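Plonitz worktop oil: frequently asked questions

What is Plonitz made from?
Boiled linseed oil and carnauba wax, with a drier. It contains no silicone or varnish resin.

How far does a tin go?
A 900 ml tin covers up to 98 square feet in one coat. Bare oak and beech take more on the first coat – allow for this when ordering.

How long between coats?
Eight hours at room temperature. Below ten degrees, leave it overnight. Wipe off any surplus after 15 minutes.

Can it go over Rewi hardwax?
No. Sand back to bare timber first, finishing with 180 grit.

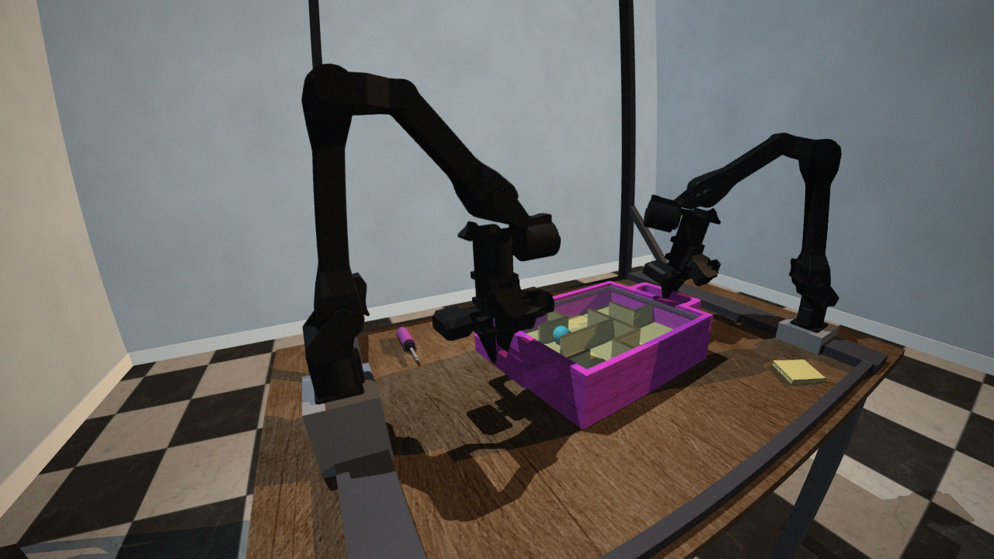
When can the surface be used?
Light use is possible after 24 hours. Full cure takes seven days, and standing water should be kept off until then.

How should used cloths be disposed of?
Lay them flat outdoors to dry or soak them in water before binning. Cloths left in a heap can catch fire.

Is the old Beno tin the same product?
Yes. The label changed in September. Product code 944 replaces 885.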